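Tredell swap shop gets a bigger room

Good news for those of us with too much kitchen stuff! The Tredell swap shop is moving into the old Adness store on Vik Street in July, and I can't wait (my cupboards are begging). 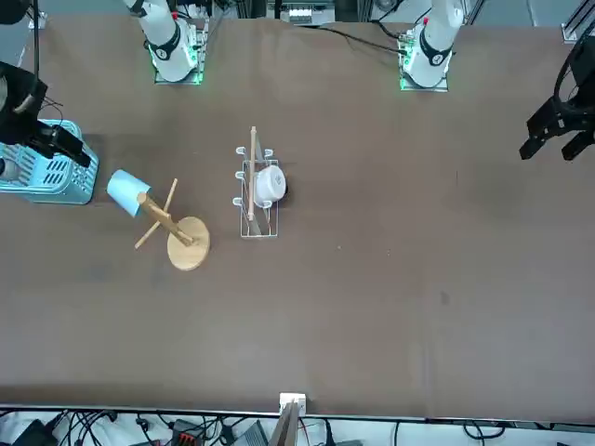

Household things on a brown tabletop.

Last year 643 of us dropped something off, and the old room only had 2 shelves left by spring. The new place opens at 3 in the afternoon.
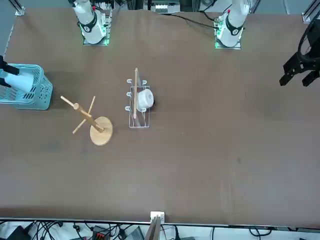 You can bring up to three bags per visit, and please wash everything first. Parking is behind the Pralta bakery.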